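Notes de l'intervenant : la chaîne logicielle de Kivi, de la pince tenue en main à la commande
Testanside, 2018-01-03
Durée prévue : 15 minutes, questions à part

Ouverture. Se présenter, dire en une phrase ce que fait Kivi : enregistrer des gestes faits à la main avec des pinces instrumentées, puis en tirer des trajectoires qu'un bras peut rejouer. Préciser tout de suite que l'exposé porte sur le logiciel. Les questions de mécanique sont à garder pour la démonstration de l'après-midi.

Laisser la serviette à l'écran le temps de poser le problème : un tissu serré dans la pince n'a pas de forme fixe, et le hublot de la machine à laver renvoie des reflets. 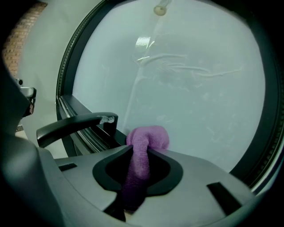
Trultasier, équipe Logiciel de perception et de commande

Diapositive 2. Les données d'entrée
Trois sources : les caméras des pinces, la caméra de tête et le capteur d'ouverture des doigts. Le capteur d'ouverture sort à 200 Hz, les caméras beaucoup plus lentement. Proder, notre outil d'ingestion, ramène tout sur une seule horloge. Nous avons d'abord interpolé les images ; c'était une erreur. Aujourd'hui on garde les images telles quelles et on interpole les poses.
Donner l'ordre de grandeur du jeu actuel : 563 épisodes, linge et fenêtres confondus. Ne pas s'attarder sur la répartition, elle change avec chaque livraison.

Diapositive 3. Retrouver la pose des pinces
Chaque pince porte un cube à marqueurs noirs et blancs. La caméra de tête voit les cubes, le détecteur donne les coins, et on résout la pose face par face avant de fusionner. Quand une seule face est lisible, la solution est ambiguë : le cube peut basculer d'une image à la suivante. Le filtre garde alors les deux hypothèses pendant quelques images et tranche sur la continuité de la vitesse. 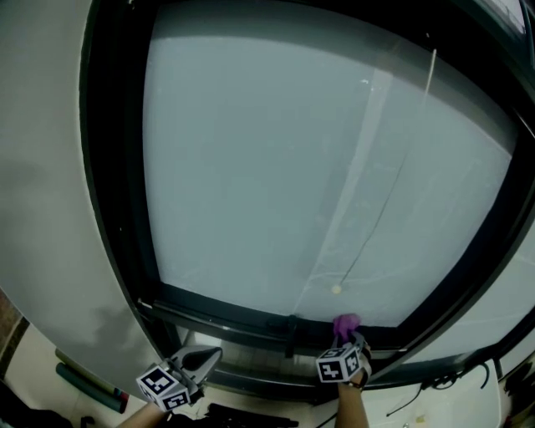 Pour une tâche comme celle de la fenêtre, il faut surtout savoir à quel moment le doigt touche le cadre. Nous n'avons pas de capteur d'effort. L'instant de contact est estimé à partir de deux signaux : la vitesse de la pince qui tombe et l'ouverture qui cesse de suivre la consigne attendue. Un seul des deux ne suffit pas, on obtient trop de faux contacts dès que l'opérateur hésite.
Si on me demande pourquoi ne pas apprendre le contact directement depuis l'image : essayé en mars, abandonné pour l'instant, les étiquettes manuelles ne concordaient pas entre annotateurs.

Diapositive 4. Se recaler depuis la caméra de la pince
Deuxième estimation, indépendante de la première. L'odométrie visuelle tourne sur l'image grand angle. Une vitre claire et uniforme ne donne presque aucun point exploitable ; le cadre sombre, lui, donne de bons contours. La coque de la pince occupe tout le bas de l'image, il faut donc un masque, sinon l'algorithme conclut que rien ne bouge. L'opérateur aussi est dans le champ et compte comme objet mobile. Montrer les bords courbes et rappeler que l'étalonnage utilise un modèle fisheye complet.

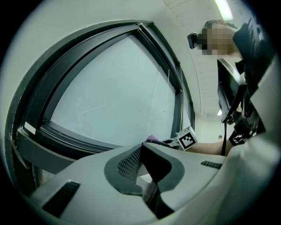
Diapositive 5. De la pose à la commande
Expliquer les 4 étapes dans cet ordre :
- lissage de la trajectoire, avec les instants de contact comme points fixes ;
- passage dans le repère de l'objet (cadre de fenêtre, hublot) ;
- vérification de l'atteignabilité pour le bras cible ;
- génération des consignes et des limites de vitesse.
C'est la troisième qui rejette le plus d'épisodes. Un humain se penche et change de posture, notre base est fixe. Le planificateur signale le premier point inaccessible et l'épisode repart en file avec une autre position de base.

Diapositive 6. Ce que regarde l'annotateur
Ouvrir l'interface de relecture de Proder si le réseau le permet, sinon rester sur l'image fixe. La courbe d'ouverture défile sous la vidéo. L'annotateur corrige le début et la fin du geste, rien d'autre. Le visage de la personne est pixélisé dans les images présentées ; le dire si la question vient.
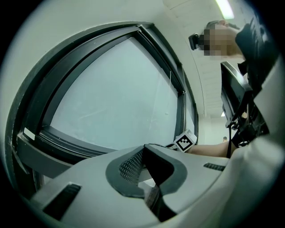
Diapositive 7. Ce qui reste à faire
Dérive de l'odométrie quand la pince reste longtemps face à la vitre. Serviette qui masque les doigts. Temps de calcul du recalage, encore trop long pour un retour pendant la séance.
Passer ensuite aux questions. Garder la diapositive 3 prête, c'est sur les cubes qu'on nous interroge le plus.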